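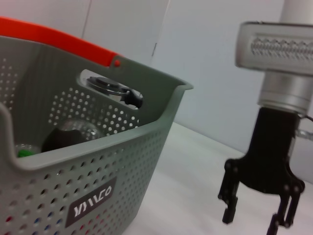

Two-finger gripper next to the perforated basket, seen from a wrist camera.

Gripper Trials: Frequently Asked Questions

What are you comparing?

Two parallel grippers, the Skokeck and the Asov, on the same pair of arms. Both have two fingers and both bolt to the same wrist flange. We also compare wrist cameras with a head camera, and version 2 of the Mishra controller with the version before it.

Why use household items?

They are cheap and easy to replace, and they cause the problems we want to learn about. A plastic basket bends when it is squeezed. Clear glass is hard for a depth camera. Toy bricks are small and land at odd angles. Machined test blocks give cleaner numbers, and we use those too, but a gripper that does well on blocks can still do badly on a teapot handle.

How many grasps are in the results?

The current table covers 1356 grasps. A grasp counts as good if the item is lifted, held for 11 seconds and set down without being dropped. If the item turns in the fingers but stays up, we log it as a slip. Slips have their own column and are left out of the success rate.

Which gripper is better for small parts?

The Asov, by a fair margin. Its fingertips meet more squarely, and it closes slowly enough that a brick doesn't get kicked away before contact. 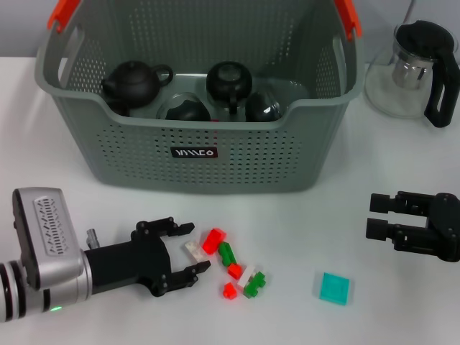
The Skokeck closes faster and does better with anything that has a thick handle. On flat pieces lying on the table, both have trouble. The fingertips have to come down very close to the surface, and a small height error means either a miss or a hard touch. We now add a light touch-down step before closing on flat pieces. It slows the cycle, but it cut the misses for both grippers.

Do you need a wrist camera if you already have one at the head?

For basket work, yes. From the head, the near wall of a basket can hide whatever is lying behind it, and the arm often blocks part of the view on the way in. A wrist camera can look over the rim. Its weak point is the last part of the approach, when the item may be too close for a good depth reading.

Do perforated walls cause trouble for depth cameras?

They can. Small holes give patchy readings, and the controller may treat a solid wall as if it had gaps in it. Mishra has a setting called surface fill that closes these up. We leave it on for baskets and off for wire racks, where the gaps are real.
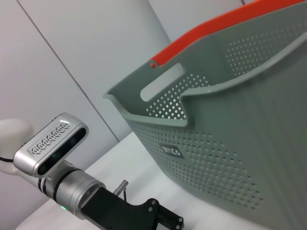
Prullness Robotics — Arm and Gripper Test Group

How should I pick up a basket?

Use both arms if you can. One arm can lift an empty basket by the rim, but the basket tips as soon as there is weight on one side. Set the grip force low and raise it in small steps. Too much force folds the rim, and the basket then springs out of the fingers.

How long does it take to swap grippers?

Allow 15 minutes, including the calibration check. Don't skip the check, even when the same gripper goes back on. Make sure the cable has slack at full wrist rotation before you run anything at speed.

Can I use my own fingertips?

Yes. Send us the drawing and the total weight first. Soft pads are fine on either gripper, though they wear quickly on the Skokeck. Enter the new finger length in Mishra before the first move — the default value is for bare metal tips.

Where can I get the raw logs?

Ask the test group through the request form. Logs are exported as plain text, one file per run. Camera recordings are kept separately and take longer to prepare.

Related pages

Mounting the Skokeck gripper
Asov fingertip drawings
Mishra controller: surface fill settings
Wrist camera calibration checklist
Trial results table
Requesting time on the two-arm station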